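Tablecloth

July · by the Household Articles desk

A tablecloth is a piece of fabric or sheeting laid over a table, either to protect the surface, to dress it for a meal, or to hide it. Most are woven cotton, linen or polyester, though coated and plastic versions sell well wherever children or cooking oil are involved. The word covers everything from a square thrown over a card table to the long banquet cloths used in hotels.

Origins

Many popular accounts give the tablecloth a single birthplace and a tidy line of descent. These should be read with care. Cloth rots, and people who wrote about meals were more interested in the food and the guests. Roman writers do mention table linen, and medieval European paintings show white cloths on the tables of the rich, but neither tells us much about what ordinary households did. The often repeated claim that early cloths served mainly as shared napkins may be partly right. It is usually given without a source.

Materials

Linen has the best reputation and probably deserves some of it. It takes starch well, stands up to hot washing and gets softer with age. It also wrinkles badly, a fact that sellers like to call "relaxed." Cotton is cheaper and easier to iron. Polyester barely needs ironing but holds on to grease, and the label "stain-proof" on such cloths generally means that a spill beads up for a short while before soaking in at the seams.

Thread count is widely quoted in advertising. It says something about bed sheets and rather little about tablecloths, where the weight of the fabric and the tightness of the weave matter more. A sampler sold by the Nevmont mill listed one cloth at 357 threads per square inch. The figure depended on counting each strand of a twisted yarn separately, a habit common in the trade.

Color

White remains the standard for formal dining, mainly because it can be bleached. Dark red and navy are sold as practical choices, but both show lint and dried salt. Green has a longer history on tables used for cards, accounts and meetings than on dinner tables. The usual explanation, that green rests the eyes, is repeated in many guides with little to back it up. Cheap dye and simple custom are just as likely.
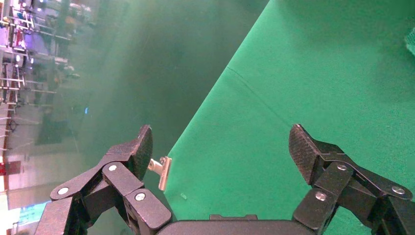
Smooth green cloth with a faint crease.

Creases are the main complaint about stored cloths. Folding sets them, and the sharper the fold the longer they last. Rolling the cloth around a cardboard tube works better, if there is a closet deep enough to hold the tube. Steaming a cloth in place is often recommended, though steam can cloud a varnished table underneath, a point that makers of steamers tend to leave out.

Size and drop

The "drop" is the part that hangs over the edge. Etiquette books give fixed numbers for it and do not agree with one another. A short drop keeps fabric out of people's laps, and a floor-length one hides the table legs and trips waiters.

Claims and marketing

Holtotine, a spray-on fabric coating, was promoted for several seasons as a finish that would last the life of the cloth. The test behind the claim used 41 cloths and ran for 3 washes. The company later changed the wording on the can to "long-lasting" - a phrase that commits it to nothing. The rival Laler finish has made similar promises on similar evidence.

See also: Napkin, Oilcloth, Place mat, Table runner

Comments (3)

ji_linens: The part on thread count is fair, but 357 isn't even high. I've seen worse on a dish towel.

porchlight: Used Holtotine on two cloths. One wash and the gravy went straight in.

M.: Rolling is fine until the tube gets damp. Mine left a brown line the whole length of a good linen one.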